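Drying Times Should Be Given by Weight

Most printed instructions for drying fruit at home give a time in hours. I think this is a poor specification, and publishers should drop it in favor of a target weight.

A time assumes a fixed slice thickness, a fixed airflow, a fixed room humidity and a fixed sugar content. None of these is fixed in a home kitchen. The booklet supplied with my Abella cabinet dryer gives one figure for apples and does not name a variety. The Ornell booklet gives a different figure for the same fruit at the same setting. Both may be correct for the kitchen in which they were tested. Neither helps a reader whose kitchen is damp in May.

Weight has no such problem. Apple flesh is mostly water, and drying removes water and very little else. Weigh 100 grams of prepared fruit, dry it, and weigh it again. In my kitchen the texture I want for storage comes at a fixed fraction of the starting weight, and I have reached it on the same setting at intervals that differed by more than 2 hours. The scale gave the same answer each time. The clock did not.

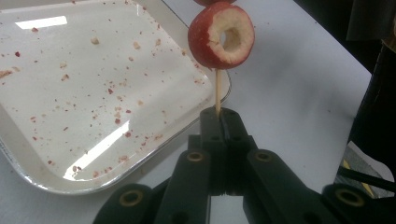
Norbert Bárány wrote to me that a scale tells you the average and nothing about the worst piece. One thick ring in a batch can hold enough water to spoil the jar, he argued, while the total looks perfectly acceptable.

He is right about the average, and a target weight does not excuse uneven cutting. Thick pieces should be weighed separately, or cut again before they go in. But the same objection applies to hours with more force, as a timer carries no information about any piece at all.

The cost of the change is small. A kitchen scale that reads to the gram is common, and one extra column in a table would hold the figure. Skirnum already prints yields by weight for herbs. Extending the practice to fruit would require each publisher to state the variety, the starting weight and the final weight, and to leave the hours in parentheses as a planning aid.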